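The Round Table, Gallery Six: Bags and Small Bottles

Posted Apr 11, 2021 by Preben Laxdal

Regular visitors will know how this works. There is a round white table at Anside, on a grey floor, and things get put on it. I bought the table for 56 pounds from a man in Cronin who described it as "a conversation piece", and in fairness I have been going on about it ever since.

The last gallery was mugs, and it went down well enough, apart from the reader who wrote in to say that she had mugs of her own at home and could look at those. This one is about packing and unpacking, which I consider the only two household activities that really matter. Everything else is just what you do between bringing the shopping in and taking the rubbish out.

The star is an orange plastic bag. I have a weakness for a coloured bag. White ones sulk in a drawer, and the thick sort you pay extra for are so pleased with themselves that they stand up unaided. A thin orange one has no ambitions at all. Put it on a white table under a strong light, though, and it glows like the bar of an electric fire. I have paid good money for lamps that did less.

Supporting roles go to the small things that turn up whenever a floor is being used as a shelf. I have a shelf. It holds 595 back issues of Hevasmont, a quarterly about storage, and there is no room on it for anything else.

Both of the pictures are from the same session. Take your time with the bag. The creases repay it. 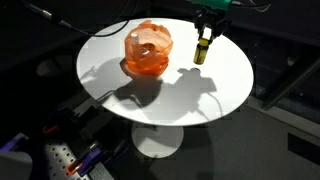
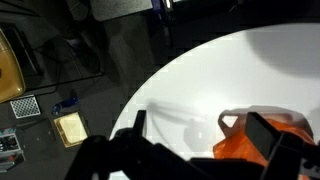

The orange bag on the round white table, twice. The amber bottle with the dark cap is in the first picture; the tray, the checkered mat and the small blue thing on the floor are in the second.

A few notes, for those who like notes.

On the bag. I am asked more often than you would think whether I fold mine. My mother folded hers into little triangles and kept them in a biscuit tin, in order of size, and when we cleared the kitchen one December we found enough triangles to tile a bathroom. I went the other way. I scrunch. A scrunched bag takes up more room and looks like a failure of character, but it has hills and valleys, and light does nice things in valleys. Nobody ever asked for a print of a triangle.

On amber glass. I would keep everything in it if I could, including soup. Brown glass makes any liquid look as though it was prescribed by someone with a brass plate on the door. I once decanted Feltomix, the stuff I use for getting marks out of the carpet, into a little amber bottle, and a visiting cousin admired it so warmly that I had to move it well away from the tea things.

On shadows. A white table is really a machine for collecting them, and they are half the pleasure of a hard light. The bag throws a ragged grey one in the first picture, all jagged edges, like a small island with poor harbours. I would holiday there.

On the table itself. Yes, it is round, and no, nothing you own will sit neatly against its edge. Two people have now written to recommend a square one. I have read both letters with care and put them on the round table, where they look very well.

Prints are available in the usual 2 sizes, unframed, from the Anside address. Please say which picture you want and whether you mind it arriving rolled. Orders for the mugs are still being packed, and anyone who has waited since December should write to me again, in capitals if it helps.

Next gallery: string, if I can find the end of it.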